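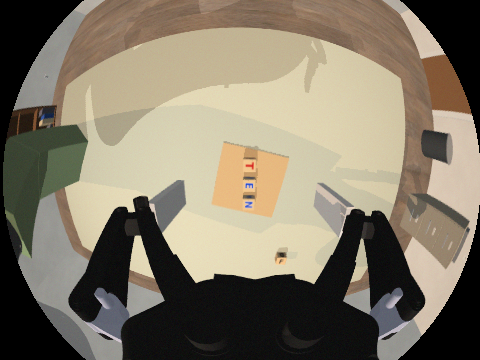
**Grorach open day, questions we keep getting.** Put together quickly by Eirlys Kneath, January 2025. Will add to it as more come in. If yours isn't answered ring the front desk or ask at the door.

## Getting in

**Do I need to book?**
For the demo slots, yes. For everything else just turn up. Demo slots hold 20 people and we can't squeeze in more, fire rules for that room.

**How much is it?**
Free. Tea and cake not free. Cash or card.

**Where are you exactly?**
Vinbridge, the old dairy building behind the library. Not the new unit by the roundabout, that's our store and it will be locked. Sat navs send people there. Follow the yellow arrows from the library steps.

**Parking?**
Library car park, pay and display. Blue badge spaces by our side door, please leave those clear. Bikes can go against the railings.

**Wheelchairs and pushchairs?**
Ground floor all fine. Brorau room is upstairs and the lift is small, a big powered chair may not fit. We're running the same talk downstairs afterwards so you won't miss it. Tell Teresa Doherty when you book and she'll put you in the right one.

## The demonstration

**What will I actually see?**
Two parts. First the simulator on the big screen, then the real arm next door. The simulator part is the letter blocks. Round table, a mat, wooden blocks with letters on, and you watch through the arm's own camera, so you're looking straight down past the gripper. It's a very wide lens view so everything bends, the table rim looks like a hoop. Takes a minute to get used to.

**Why letter blocks?**
Easy to see if it's gone wrong. If the word should be TEN and you've got TNE, nobody needs a chart. Csenge Oláh set up the words, short ones only so far. She is taking suggestions on the whiteboard, three letters, keep it clean.

**Is the simulator a film or is it live?**
Live. Győző Vörös runs it from the desk at the side. You can ask him to stop it and start again, he doesn't mind. He'll put the mat at a funny angle if you ask as well, it isn't meant to be lined up with anything.

**Why is there a whole room round the table if it's only about the blocks?**
Asked a lot last time! There's shelving and a big green thing and various bits of furniture past the table edge. Things in the background can put the software off, so we want some background. A bare table on its own makes life too easy for it and then it struggles in a proper room.

**And the shadows?**
Same sort of reason. Real tables have shadows on them. Győző can talk about lighting for as long as you've got.

**What's the gripper like?**
In the simulator it's a black one, two fingers on jointed links, grey pads facing each other. Open, block goes between, close. The real one next door you can look at properly from behind the line. Tamás Lakatos has a spare finger pad on his table that you can pick up and squeeze.

**Can I drive it?**
The simulator yes, after each demo, game controller, a couple of minutes each. The real arm no, sorry. Insurance.

**Does it ever drop things?**
Yes. Clap anyway.

**Is this AI?**
Partly. Some of the moves are worked out the old fashioned way, some are learnt from people steering it by hand lots of times. Ask Csenge which is which on the day as it changes.

**How long does it go on for?**
Around 40 minutes for both parts with questions. You can leave in the middle, just use the back door please so you don't walk in front of the screen.

## Children and schools

**What age is it for?**
Any. Under 12s need an adult with them in the demo room. The arm room has a yellow line on the floor and that's as far as anybody goes, grown ups included.

**Is it loud?**
Simulator silent. The real arm hums a bit and there's a beep before it moves. Compressor in the yard kicks in now and then and that is loud. First slot is the quiet one, fewer people and lights lower. Ear defenders in the basket at reception, please bring them back.

**I'm a teacher, can I bring a class?**
Not on the open day. School visits start again in September. Email Teresa with numbers and dates you can't do.

**Is there a worksheet?**
Yes, 2 versions, one for little ones with colouring and one for secondary. Pile by the door. Kocsis printed them for us so thank you Kocsis.

**My daughter wants to do this for a job, who should she speak to?**
Tamás. He came in through an apprenticeship and is happy to go through it. Best time is after the last demo when it's calmed down.

## Other bits

**Can I take photos?**
Yes of the demo, yes of the screen. Ask people before you photograph them. No flash in the arm room, it upsets the cameras.

**Will it be recorded?**
The downstairs talk will be, sound and slides. Demos won't.

**How many came last time?**
185, more than we had chairs for. More chairs this time.

**Food?**
Cakes, tea, squash. Something gluten free, ask which. No drinks past reception.

**Lost property from last time?**
One glove, a green umbrella, a childs water bottle. All in the box under the desk.

**Dogs?**
Assistance dogs welcome, water bowl by the side door. Other dogs no.

**I booked and now can't come.**
Please tell us, there's a waiting list. Reply to your booking email with the word cancel, thats enough.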